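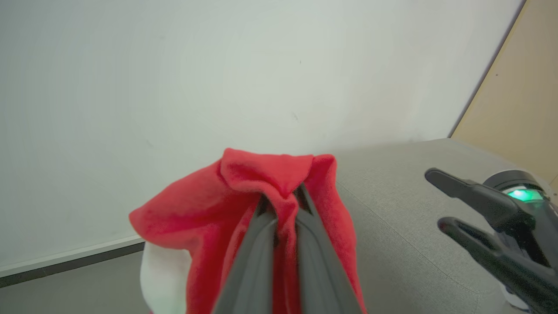 Red Santa hat, held at the top.

Greka: family memory notes
By Ritu Rajput
Last updated: June

Greka is a folder of 105 short written memories, collected from my relatives and from Katsuhiko Nishimura, our neighbour in Orside. Each one is a plain text file. Most are under 100 words.

The favourite subjects are long drives, kitchens and school holidays. Katsuhiko's 4 entries cover his father's colour radio dial and a ferry he missed on a Friday.

Files are named by teller, then by decade. If the teller wasn't sure of the decade, the name ends in "unsure". I left spelling and grammar as written. 70 entries were typed from handwriting, so some words are my best guess.

Please ask before copying anything into a book or blog.

Contact: Ritu Rajput, Greka | Back to top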